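Weekend workshop leader wanted, Lamholm Community Repair Shed

Do you love mending things, and love showing other people how even more? We're looking for someone to run our Sunday repair mornings, and we'd be thrilled to hear from you!
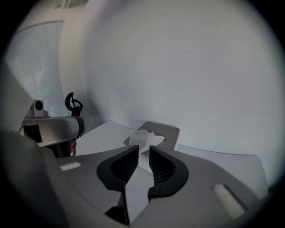 Page last updated: April

The shed has been going for 3 years and we're still amazed at what comes through the door: toasters, prams, a piano accordion, more bedside lamps than you'd believe. Our last leader, Ramil Macaraeg, is moving up the coast to Varnow (we'll miss him and his fruitcake), so there's a spot to fill from winter.

You'd open up at 8.30, match visitors with menders, keep an eye on the soldering bench and help anyone who's stuck. You don't have to know everything. Patience counts for a lot, and so does being happy to say "let's look it up". A test and tag ticket would be marvellous, but we'll pay for the course if you haven't got one.

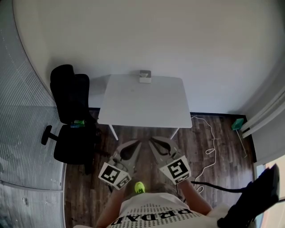

Clothing and textiles have become a huge part of the mornings, and we'd love a leader who's keen to see them grow. Marites Salazar runs the sewing table and can rescue almost anything: split seams, school jumpers, jeans gone at the knee. Printed tees are welcome too, whether it's a faded footy club one or a white one with PRADA in big black letters, and she'll teach you how to patch behind the print so it doesn't pucker. Bring your own mending on your first day!

The details: one morning a week, 8.30 to 1, at $300 a month, plus lunch from the bakery on Marquez Street. There are 2 paid planning evenings each term. You'll need a Working with Children Check, and you should be comfortable on your feet and lifting the odd microwave.

To apply, send us a page about yourself and something you've fixed (or tried to!). Post it to PO Box 749, Lamholm, or drop it in at the shed any Sunday morning and stay for a cuppa.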